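Site visit notes: Londard open day, 2022-06-16

Read these before the tutorial. The visit counts toward your lab log, and you will need the points below for the short report.

Londard opened its demonstration space to second-year students. The program had two parts, a talk on gripper design and a hands-on session with hand-held grippers. In the talk we were told that the group has recorded more than 2,000 demonstrations and plans to reach its next target in December. Each recording covers one task from start to finish.

In the hands-on session the task was picking packaged snacks from an open cardboard box. Students took turns at the tool and worked at a normal pace.

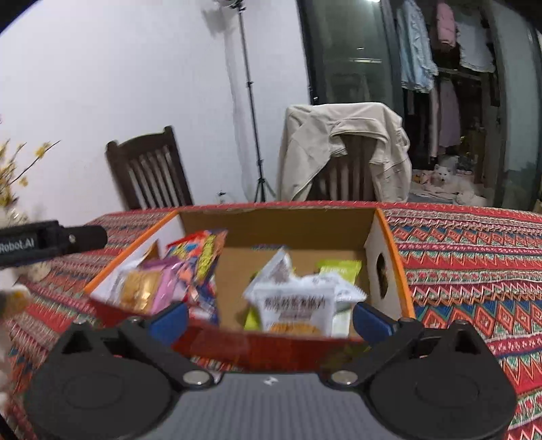 2. Gripper and task

The tool has two black fingers with blue grip inserts along their inner faces. Wrapped snacks are a hard case for a gripper. The film creases, the printing is busy and one packet often lies partly in front of another. The wall of the box also limits the approach, so the fingers may have to straddle it or come in from above.

Terms used in the talk:
Approach: the path of the fingers to the item
Grasp: closing on the item until it can be lifted
Release: opening the fingers at the target

For your report (300 words), choose one packaged item and describe a suitable approach and grasp. State where you would expect the grasp to fail. Sketches may be done by hand.

Reading: Ondrejka course pack, page 39.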